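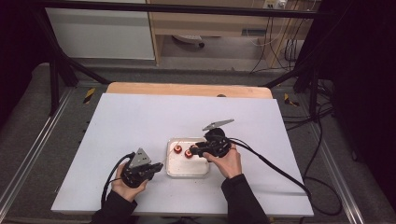

*Two red pieces in the tray, both hand-held grippers in play.*

**Drendik catch-up, December 2021**

I'm on minutes again, so apologies for the spelling.

We mostly talked about whether hand-held demos are good enough to train the pick policy, or if we go back to teleop. I ran the Lonberg comparison on the tray task: 16 tries each way, and the hand-held policy missed 3, teleop missed 8. Pretty happy with that! Citton want it repeated with a different tray colour before they believe it (fair enough, the silver rim is awfully easy to spot).

Nedelcu asked if two grippers help when only one does the picking. We went back and forth for ages. My feeling is the idle hand adds noise, but I haven't tested it, so it's parked.

Also, demos with a long pause before the grasp are still in the training set. I'd like to trim them, Citton would like them kept. We'll train both ways and compare.

To do:

- me: rerun with the darker tray, same starting spots
- Nedelcu: one-hand vs two-hand split
- Citton: send over their trimming script

Next one's after the break, same room.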